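Come and work alongside the sock arms: sorting and hanging assistants wanted at Woltex

Woltex has been pairing, clipping and packing socks for small knitters for a good many years now, and until last October every single pair was hung by hand. We have since started teaching a pair of robot arms to do part of the hanging, and we would like four more people to join us on the sorting side while that goes on.
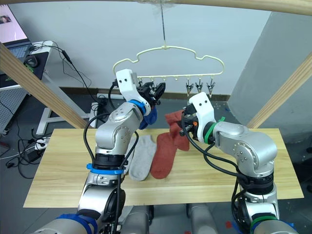 Hanging practice with blue, grey and brick-red socks.

You don't need to know anything about robots. What we need is people who know cloth, or who would like to - people who can tell a sock that has been knitted a bit tight from one that has simply been folded badly, and who don't mind explaining the same thing twice to the engineers from Brullier, who are a friendly lot and very keen to learn.

We'd rather be open about what has changed. The old hanging job meant pinching stiff clips all day, and several of us had sore thumbs to show for it. There is less of that now and more checking, sorting and setting out, along with a fair amount of waiting while an arm makes up its mind. Some of our longer-standing hangers miss the old rhythm and the chatting that went with it, so we have kept one table where everything is still done by hand, and everyone takes a turn there.

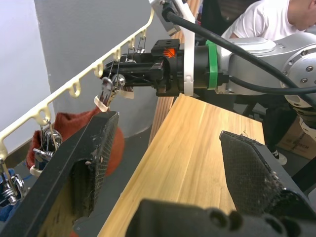 Your first 3 weeks would be spent at that hand table, learning the Ollero and Hrubý ranges, before you move across to work beside the arms. No one has lost their place here through the change, and pay is the same at both tables. The post is part-time, 80 hours a month, at 1,155 a month before tax, with paid breaks and a proper kitchen.

If you have done laundry, shop or mending work before, do say so, but please don't be put off if you haven't! A short letter in your own words is plenty, and you are welcome to come and look round before you decide. Letters should reach the Woltex front office by 3/30/23.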